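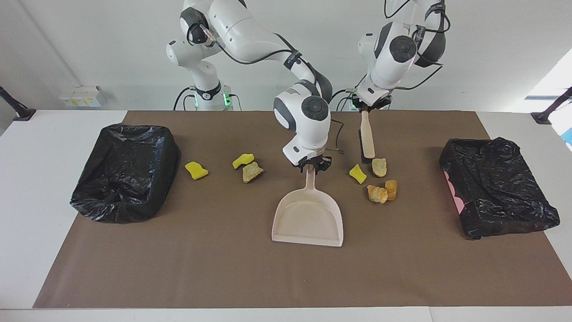
Do you need to cover the table for a dry craft session? Cover it anyway, with one big sheet of brown paper, and clearing up will take a few minutes with a dustpan and brush.

January 27, 2021
By the Nadholm newsletter desk

Home | News | What's on | Room hire | Contact

The long tables at Nadholm were repainted in July and we would like the white tops to stay white. Several groups have asked what the clearing-up arrangements are now, so they are set out below. They apply to dry mess only: crumbs, bits of bread, scraps of sponge and card. Paint and glue still have to be dealt with at the sink end, and the old notice about that stands.

Brown paper comes on a roll, kept on the bottom shelf of the tall cupboard. The present roll is 960 mm wide, a little narrower than the table, so you will always have a strip of white showing along the edges. That is fine. Lay it with the curl facing down and it will flatten by itself in ten minutes or so. Please don't tape it to the tabletop. If it slides about, a bit of damp cloth under each corner holds it well enough.

Put a bin at each end of the table before you start, with a black bag in each. We have tried it with one bin and people at the far end end up pushing their bits into a heap, which then gets leaned on. With two, most of the larger pieces go straight in by hand and there is much less to sweep. Fold the top of the bag well down over the rim. The bags we buy from Gokik are on the generous side and if you only tuck them in at the corners they slip inside as soon as anything heavy is dropped in.

The dustpans are the plain beige plastic ones, and each has a brush to go with it. They are for tables only. The floor has its own long-handled set in the corridor and the two should not be swapped over, as we use the tables for food on other days.

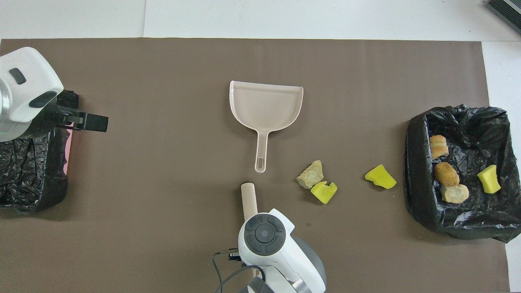 When you sweep, set the dustpan down flat on the paper with its open side towards the mess and leave it there. Bring the crumbs to the pan in short strokes. Chasing them across the table with the pan in the air is slower and sends the light pieces over the edge. Sponge is the worst for this — it bounces — and it is easier to pick the bigger lumps up first and brush only what is left. Bread breaks down as you go along, so expect a second pass.

Empty the pan into whichever bin is closer. Hold it right down inside the bag before you tip it, and give it a tap with the brush. Dust tends to stay in the corner by the back lip, and a quick wipe with a dry cloth gets it out.

If the paper is still clean and whole, roll it up and put it back in the cupboard for the next group. A sheet will usually do 4 sessions. If it is torn or greasy, fold the edges inwards so that the last crumbs stay in the middle, and put the lot in the bag. Tie the bags and take them to the yard. Do not leave them in the room overnight, even if they are nearly empty.

Hang the dustpans on the hooks by their handles. Brushes go next to them with the bristles clear of the wall. We lost a few last year to being stood on their bristles in a bucket, and the replacements from Letico were not cheap.

We have roughly 999 bags left from the last order, so please use a fresh one each time and don't try to save them. The paper is running lower. A new roll is on order from Mykhailiuk and should be here in a fortnight. Until then, cut only the length you need — the scissors are on a string inside the cupboard door.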